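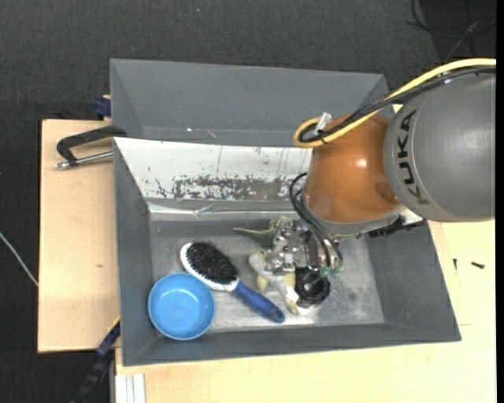 According to Catriona Morrison, a mixed bin is only as good as the last time somebody tipped it out. Her household guide, Sesell, treats the mixed bin as a form of storage in its own right, and most later writing on the subject follows her use of the term.

A mixed bin, also called a catch-all or odds bin, is an open container that holds small household items of unrelated kinds. Typical contents are plastic dishes, hairbrushes, toy animals and toy figures. It differs from a toy box, which holds one class of object, and from a junk drawer, which is closed and usually shallow.

Form

Mixed bins are open at the top. Straight-sided bins hold more for their footprint. Sloped-wall bins hold less, but small things slide toward the floor of the bin and can be seen from above. A flat floor suits bowls and other items that would rock on a curved one. Scuffs and stains are common in bins that have seen long use and do not affect the function.

Contents

Items fall into 2 groups. Returning items, such as brushes and dishes, have a proper place elsewhere and are in the bin for a short time. Resident items, mostly toys, have no other place. Said El-Sayed has argued that the division is hard to keep up in homes with small children, where a bowl may become part of a game and stay with the dinosaurs for weeks.

Hairbrushes are generally listed as poor candidates for mixed storage - the bristles pick up lint and crumbs - and some guides advise a separate pouch.

History

An inventory made at Chisholm in 1816 lists "one bin, sundries" in the back kitchen, between the flour chest and the lamp shelf. The contents are not given. Molded plastic bins later replaced wooden ones in most homes. The firm Jovico sold a sloped model under the name Plolter, which was dropped after 2 years and is still traded secondhand.

Sorting

The usual method is to empty the bin onto a table, return what belongs elsewhere, wipe the floor and walls, and put the rest back with the largest pieces first. Morrison recommends doing this in February and again before school starts.

See also: Toy box; Junk drawer; Dish tub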